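Ticket 2060 — Tote bag will not stay open during packing
Opened 14/03/2026, Kennedy site. Priority 2.
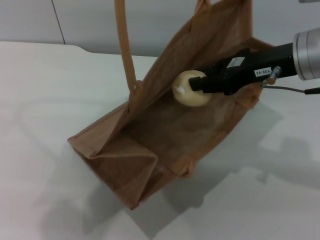
Side walls on the Tromska jute-style tote sag when the bag is set down. Packers report that small items catch on the fabric on the way in. Checked one bag from lot 813 on the white table. It stands unaided, but one side wall folds inward and creases into a triangular flap low at the corner. The handle rivet is not the problem. The same complaint came in from Tadthorpe in February and was closed with no fix.

Tried: steamed the walls and left the bag stuffed overnight. Better for one shift, then slack again.

Tried: Wondon card insert in the base. Floor lies flatter, walls no different.

Next: 38 bags from the new lot on order — hold the rest of 813 until they are checked.

Status: open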